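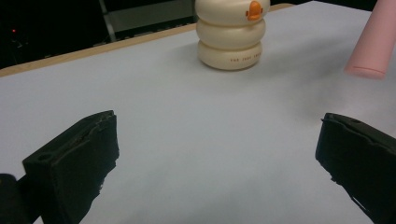
Fig. 1. The stacking toy on the papered table, Unit 2.

Unit 2 handout: Looking at a stacking toy
Early Childhood Materials, March 2021
Kidus Tamiru

Okay, so last time we got through blocks and I promised you something rounder. I love stacking toys (you'll get sick of hearing it) and this one is my favorite for teaching, because at first glance there's hardly anything to it. Three fat rings, all pale, one little orange piece on the top one. I say beak. My sister says knob. Write down your own word before you talk to your neighbor!

A bit of vocabulary first. "Graded" stacking means the pieces are meant to go in size order, like the Havo cups from Unit 1. "Free" stacking means any order will do. Kids usually start with free stacking whatever the box says, and that's fine. Please don't write "incorrect" in your observation notes when a toddler puts the big one on top. Write what went where.

Now the surface. I'm a big fan of plain white paper over the table for this kind of work. You can draw on it, it's easy to swap out, and a child's eye goes straight to the toy. The drawback is a pale toy on pale paper, so look for the shadow at the base and the dark creases between the rings. If you sketch it, start with those creases and the bulging sides will follow.

Notice too that the rings don't line up perfectly. That lean is worth a whole paragraph in your notes! A child who sees a crooked stack may nudge it, or rebuild it, or knock it flat and laugh, and all three tell you something.
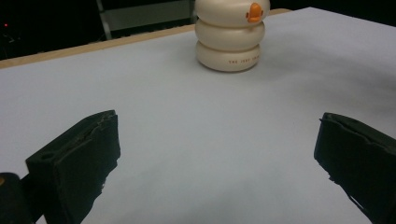 There's also lettering on the bottom ring, and I want you to think about who it's for. A two-year-old will find it with a fingertip long before reading a letter of it. Alemayehu has a nice short chapter on print on toys, it's in the course packet right after the Dernen reading.

For next class: pick one toy at home and write 200 words on its shape and color only. No brand names, no opinions yet, we'll get to those in Unit 3. Bring it on paper, please.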